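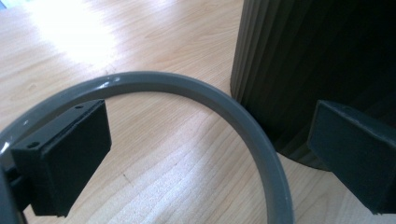 The shop called Terine is on the ground floor of an old building in Pralley, between a bakery and a place that cuts keys. It sells spare parts for household things, and most of these parts are smaller than a hand. There are knobs, feet for chairs, hinges for bread boxes and, most of all, rings. The owner asked me not to write her name. "People will come for the name and not for the part," she said. I agreed to this, and we sat down at the table in the back room with two cups of tea.

I wanted to start with the rings, as they take up the most space in her shop. I asked her why a household needs a plastic ring at all.

"You have more of them than you think," she said. "Look under the lid of a storage jar. Look at the bottom of a lamp shade, or around the drain of a sink. There is a ring that holds something tight, or holds two things together, or keeps one thing from scratching another. When the ring is lost, the whole object goes to the trash. I find this a little sad, and also it is my business."

Before the shop she worked for 14 years in the office of Vullar, a company that made kitchen containers. Her job was to answer letters from customers. Many of the letters asked for one small part, and the answer was almost always that the part could not be bought alone. She kept copies of the letters that she liked. When the company closed its warehouse, she bought the boxes of loose parts that remained there. She did not know then what half of them were for.

"I put them all on the kitchen table at home," she said. "My husband ate his dinner on the sofa for one month. In the evening I sorted them by shape, then I saw that shape is not useful, and I sorted them again by diameter. This was the right way. A customer never knows the name of the part, but he can measure across it."

Today her list has 2060 different parts. She keeps it in a paper notebook and also on a computer, and she trusts the notebook more. Each line has the outer diameter, the inner diameter, the height, the color and the object where the part belongs, if this is known. For 84 of the parts it is not known. They lie in a low drawer near the door, and customers are invited to look through them. Sometimes somebody recognizes a piece from the home of a grandmother, and then she is very happy to write a new line.

I asked what people do wrong when they come to buy a ring.

"They bring the jar and leave the lid at home," she answered at once. "Or they bring a photo on the telephone, and in the photo there is a ring, very beautiful, and nothing next to it. It can be for a cup or it can be for a bucket. I always ask for a ruler in the photo. If there is no ruler, put a coin. And please lay it flat on a table. When you hold it in the air it looks like an egg."

She explained that flatness is the first thing she checks herself. A plastic ring that was stored under something heavy will often have a small wave in it. She puts it on the table and presses with one finger, first on one side and then on the opposite side. If it rocks, she does not sell it as a sealing part. She may still sell it for a lamp, where it is not so important.

The second thing is the surface. She runs a nail along the top and then along the inner edge. White specks and light scuffs do not worry her, but a cut does. "A scuff is only the life of the thing," she said. "A cut will grow. You can feel the difference very fast, after you have done it some hundred times."

The color was a subject on which she had stronger opinions than I expected. Old rings are often gray, she said, and customers ask for white ones. She advises them to stay with gray. White plastic turns yellow next to a window, and then it looks dirty even when it is washed. Gray stays more or less the same, sometimes it goes a little toward blue. "A gray ring is polite," she said. "It goes with every jar." She laughed after this and asked me if one can say in English that a ring is polite. I said that I am not the right person to ask.

We talked also about cleaning. She uses warm water, ordinary dish soap and an old toothbrush, and she dries the rings on a towel, never on a radiator. If there is grease which does not go away, she leaves the ring in the soapy water until the next morning. She does not put thin rings into the dishwasher. A friend did this with the ring from her cake carrier, it fell down to the heating element, and the shop did not have a second one in this size.

For storage she recommends to hang them. In the shop the large ones are on wooden pegs, with a paper tag on a string. The small ones are in flat boxes, one layer only. At home a hook inside a cupboard door is enough. She told me that many people keep such parts in the famous drawer with batteries and rubber bands, and that she cannot say anything against it, because she has this drawer too.

New rings come now and then from Berisha, a workshop in the next town that can make small series of plastic parts. They need an original to measure, and they prefer one which is not broken. The price for a single piece is high, so she waits until she has a list of people who want the same size. Sometimes this takes a long time. At the moment the list for a certain ring for a salad bowl has been open since December, and she calls these customers every few weeks to tell them that they are not forgotten.

I asked if she makes enough money from this. She moved her hand from side to side. The knobs pay the rent, she said, and the chair feet pay for the heating. The rings cost little and take a lot of talking.

While we spoke, the bell rang and a man came in with a pressure pot in a shopping bag. He had forgotten the lid. She sent him home for it, in a friendly way, and told him that the shop is open until six.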